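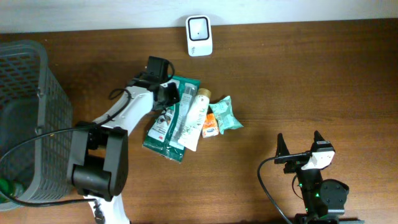
Toothbrush, tube, packets and a grey mesh basket: the sorting job, with two arms over the table.

Can a robot tidy your bathroom drawer yet?

I get asked this a lot more than I used to, mostly by people who are sick of picking up after teenagers. My short answer is "bits of it, slowly, on a good day". The longer answer is more useful, I think, and there are some tips in it for those of us still doing the job by hand.

Small mixed stuff is the worst thing you can give a machine (and it's not much fun for us either). A toothbrush still in its packet is long and skinny and slides. A squeeze tube gives when you pinch it. Those little wrappers with crimped ends are mostly air, so you can squash one flat and still not have hold of it. Clear packaging is a pain all by itself, as it catches the light and the camera sees shine where the edge ought to be. You and I do all this while talking on the phone!

My neighbour Genowefa Szulc reckons she'll buy one the minute it can do the towel cupboard. I wouldn't hold your breath, Genowefa. Towels are soft, big and never the same shape twice. But picking things off a bare table and dropping them in a basket is a realistic chore for an arm now, as long as you've set it up kindly and don't mind waiting.

And setting it up kindly is pretty much the same as good tidying for humans:

Spread things out first. A pile is hard for anybody. Tip the drawer onto a clear table and push things apart with the side of your hand before you sort a single one.

Use a wide, open basket. Mesh is my favourite for toiletries - crumbs and dust fall through, and you can rinse it under the tap. Lids are the enemy of putting things away.

Start with the stiff stuff. Boxes and brushes go in first and stand along the side, then tubes, then the flat packets slotted in the gaps.

Keep snacks out of it. I know, I know, but mints and muesli bars end up in everybody's toiletry bag and then everything tastes of soap. Give them their own tub.

Check your caps before anything goes in. I lost a whole travel kit to one loose tube in April and I'm still finding toothpaste in the zips.

I timed myself on a drawer of 16 things last week and it took me 4 minutes, including a stop to read the back of a sunscreen bottle. I'd be thrilled if a machine could do it in an hour while I was out in the garden, to be fair. Speed doesn't matter much if it isn't my time. What would put me off is coming home to find it had carefully put 5 things away and spent the rest of the afternoon pushing a dental floss around the table.

So if you're wondering whether to hang on for the robot or sort the drawer this weekend, do the drawer. Next time I'll have a go at the cutlery tray, including Maja Wieczorek's trick with the egg carton for batteries and odd screws.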